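Monday, cloth folding, wrist camera runs

Started at 9. Busisiwe had the arms calibrated before I got in. Same protocol as last week: plaid cloth dropped on the round table in no particular order, policy gets one attempt, I score it by hand from the wrist views. Planned 50 attempts, got through 30 before the left gripper began drifting and Nikau called a stop.

The claim we are supposed to be testing is Josphat's, that training on wrist views alone does as well as wrist plus overhead. His number on the October set was good. I still don't believe it. His set was nearly all flat starts, and flat starts are easy.

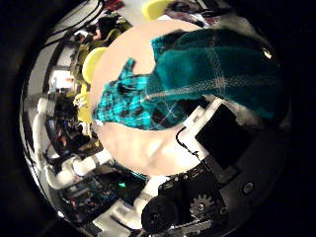
Corner finding is where I expect it to fall apart. The keypoint head wants a clean edge with background on both sides, and a crumpled start doesn't give it one. With the bright part of the plaid bunched up and a pointed flap standing off it, the head has a choice between a real corner and a fold that looks like one, and I'd bet on the fold. The cloth also reads as two different teals depending on the side, so the color threshold Yolandi added is not going to save us. She disagrees. Her note is in the Flomon folder.

Scores so far: 20 attempts I would call a fold, 9 I would not, one I can't call. Josphat would score it higher, I'm sure. We need a written rule for "folded" before anyone quotes a rate to Tremex.

The close approaches bother me more. Once the hand is right in there the view is mostly hardware and a big patch of beige, with a bit of teal up at the top. I don't see what the policy could be reading from that. My guess is it replays the motion it learned and gets lucky. 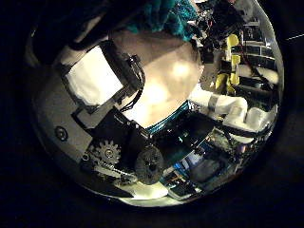 To do before the next session

Mask the wrist input for the last part of each approach and rerun. If the rate holds, the camera isn't doing the work there and we should say so. Dineo thinks this is unfair to the method. I think it's the only test so far that could embarrass it.

Also need a second cloth, plain, no grid. The check pattern hands the network a ruler for free.

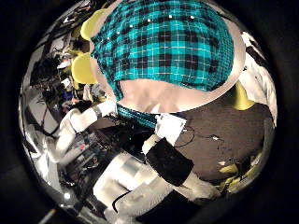
Nikau wants the left wrist joint looked at first, and I agree, otherwise we'll be arguing about drift again. Asked Busisiwe to keep the raw logs from all 30, bad ones included.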